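Trestel handheld collection, room 2 – pre-session safety and inspection checklist, with comments

Method under review: garment manipulation demonstrations recorded with handheld grippers and transferred to a two-arm policy
Checked by: Rocío Palacios
Second signature: Crescencio Galindo
Month: June

Marks used: OK = passed as found. FIX = corrected during the inspection. OPEN = carried to the next inspection. N/A = not in use this session.

## A. Floor and walkways

| Item | Check | Mark |
|---|---|---|
| A1 | Operator can step back one full pace without contact | OK |
| A2 | Cable slack kept clear of the operator's feet | OPEN |
| A3 | Power strips on the floor sit flat, switches reachable | OK |
| A4 | Chairs and stands outside the arm sweep | OPEN |
| A5 | Floor dry at start of session | OK |
| A6 | Closed shoes, laces tied | OK |

**A2.** The tether is the item that fails most often in this method. The operator looks at the garment, and the tether moves with the wrist. Palacios asks for a strain clip at the belt. Galindo prefers an overhead line, which would also take the weight off the wrist. Undecided. Until then the operator's partner checks the slack between takes.

**A4.** The protocol allows furniture in the background and wants it there, as the policy is meant to work in ordinary rooms. It does not allow furniture inside the sweep. The two requirements pull against each other in a room this size. Mark the sweep with floor tape and move chairs to the line, no farther.

## B. Grippers

| Item | Check | Mark |
|---|---|---|
| B1 | Shell intact, no sharp edge at the fingertips | OK |
| B2 | Finger travel smooth over full range | FIX |
| B3 | Finger pads seated, no adhesive showing | OK |
| B4 | Trigger returns when released | OK |
| B5 | Marker cube tight on its mount, no play | FIX |
| B6 | Marker faces clean, no glare film or tape | OK |
| B7 | Wrist loop present and used | OPEN |

**B2.** Right unit caught near the closed end. Lint in the rail. Cleaned with a dry brush and cycled until smooth. Lint is expected with cloth tasks, so the rail should be brushed at every garment change. Do not use oil. It carries over to the pads and changes the grip.

**B5.** Left cube could be turned by hand. A loose cube is a data fault before it is a safety fault: the pose estimate shifts, the take still looks normal on playback, and the error appears only when the trajectories are replayed on the arms. Sandoval found this in the first batch and threw out 24 takes. Tightened, then recalibrated against the Lullberg board.

**B7.** Loops are supplied but operators say they twist under the trigger hand. Varela to try a shorter loop. A dropped gripper has not hurt anyone, but it ends the session when the cube lands first.

## C. Head-mounted equipment

| Item | Check | Mark |
|---|---|---|
| C1 | Strap fits without pressure at the temples | OK |
| C2 | Cable exits to the rear, not across the neck | OK |
| C3 | Housing temperature comfortable to the touch after warm-up | OK |
| C4 | Both grippers in view through the full working height | FIX |
| C5 | Operator breaks logged | OK |

**C4.** With the camera pitched for tabletop work, the lower hand leaves the view during hem tasks. Operators correct for this by bending the neck, and neck strain was the most common complaint in the last review. Pitch lowered by 9 degrees. The upper hand remains in view at collar height for all operators now on the roster. Recheck for anyone new.

**C5.** Break after every 24 takes or at the operator's request, whichever comes first. The log shows the rule kept. Cisneros notes that grasp timing gets less even before an operator reports being tired, and he would like the limit lowered for hanging garments. Data in the Itska folder, not yet reviewed.

## D. Garments and hangers

| Item | Check | Mark |
|---|---|---|
| D1 | Hanger hook closed enough to stay on its support | OK |
| D2 | Hanger free of splinters and exposed wire | OK |
| D3 | No pins, tags or loose buttons on the garment | OK |
| D4 | Belts and ties secured before the garment is moved | OK |
| D5 | Garment reset to start state between takes | OK | 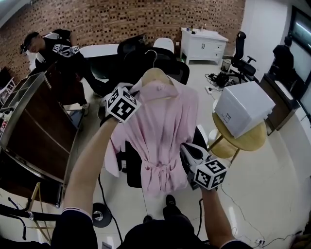

Does a belt have to be tied before every take?

Only for tasks in the hanging set; in the folding set the belt comes off and is recorded as its own object.

**D4.** A free belt end can reach the floor and be stepped on, and on the replay side it can wrap a gripper finger. Use a loose bow at the front. A tight knot changes how the cloth gathers at the waist and makes the takes hard to compare across operators.

**D5.** Start state is defined by shoulder position on the hanger and sleeve side, no more than that. Attempts to fix the folds of the cloth were dropped. They slowed the resets and gave no gain in the replay test.

## E. Replay on the arms

| Item | Check | Mark |
|---|---|---|
| E1 | Emergency stop tested from both stations | OK |
| E2 | Speed limit set to the replay value | OK |
| E3 | Nobody inside the taped area when arms are enabled | OK |
| E4 | Stop condition set for loss of marker tracking at calibration | OK |
| E5 | Policy version written on the run sheet | FIX |

**E3.** One reset was done by hand with the arms still enabled. It was stopped by the second operator. Galindo has added a spoken confirmation to the Magaña procedure: arms off, said aloud and answered, before any hand crosses the tape.

**E5.** Two run sheets had the version left blank. Filled in from the controller log.

## Carried forward

- A2: choose belt clip or overhead line – Palacios, Galindo
- A4: tape the sweep, keep background furniture – Sandoval
- B7: shorter wrist loop, trial with 3 operators – Varela
- C5: take limit for hanging garments – Cisneros to send the timing plots

Session cleared to run with A2 checked between takes and chairs moved before the first one.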